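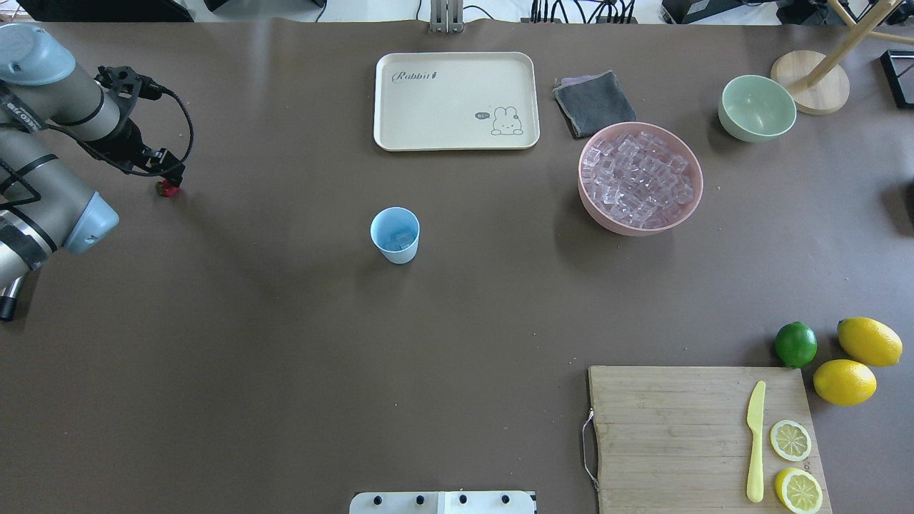 Collecting Demonstrations for a Drinks-Table Task
Project report, Kiromero student group
2021-07-22

1. Aim

The aim of the project was to gather a set of recorded examples from which a learning system could pick up simple table tasks. The system is called Miner. It takes in camera pictures and arm positions and puts out the next small movement of the arm. We did not write Miner ourselves. Our share was the examples: choosing the task, setting out the table, driving the arm by hand and deciding which recordings were good enough to keep.

An earlier group worked with coloured blocks in March. Their notes say that the arm learned the blocks well and then did badly with anything round or see-through. We therefore chose kitchen things, with the theme of making a cold drink.

2. The task

Each recording covers one instruction. We used 3 instructions in the end:

Put a cube from the pink bowl into the blue cup.
Put the strawberry on the tray.
Put the lime in the green bowl.

We had planned a fourth, moving a lemon slice from the cutting board to the cup, but dropped it after the first trials. The slices lie flat and the fingers kept closing above them.

3. Recording

One person drives the arm and a second person reads out the instruction, starts the recording and writes down the result. We swapped places after every 30 recordings. Before this rule we had noticed that the driver got careless towards the end of a long turn, with more bumps against the cup.

Two views are saved for every recording, one looking over the table and one from the wrist. The over-table view is needed to find things. The wrist view matters in the last part of the reach, when the arm can hide the target from above.

Between recordings the things on the table were moved by hand. We had a rule that the cup and at least one bowl must change place each time. The tray and the cloth could stay where they were for a whole turn. Looking back, this was too loose, and the tray is near the same spot in too many of our recordings. 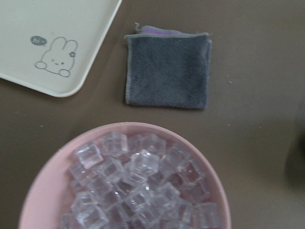

Figure 2. Wrist view with the tray, the cloth and the bowl of clear cubes.

4. Problems with the cubes

The cube task took longer than the other two put together. The cubes are transparent and heaped on top of one another, so the edges of one show through the next. In the wrist view the bright reflections are often easier to see than the cube itself. The driver can look up from the screen at the real bowl, but Miner only has the pictures. For this reason we asked drivers to use the screen alone during the cube task. It was slower, and more attempts failed, but the recordings then contain only choices that can be made from the pictures.

We also had to agree on what counted as a good attempt. Sometimes the gripper picked up 2 cubes at once. At first each driver judged this differently. We settled on marking it as a failure, and went back through the older recordings to change the labels.

5. What was kept

We stopped when each instruction had 100 recordings marked as good. Failed attempts were stored in a separate folder called Gurnosach and not thrown away, as the next group may want to use them to teach the system what a poor grasp looks like. Labels were checked by someone other than the driver, using the Sartori viewer, which plays both views side by side.

The most common mistake found in checking was a recording that had been stopped too early, before the fingers had fully opened. These were moved to the failures folder. We considered trimming and reusing them but the end of the movement was missing, so there was nothing to trim to.

6. Changes for the next group

Move the tray every time. Write the rule for a double pick-up before starting. Try the cube task with the bowl less full, and record some turns under different lighting, since all of ours were made with the same lamps on. The lemon slices could be tried again if softer fingertips are fitted.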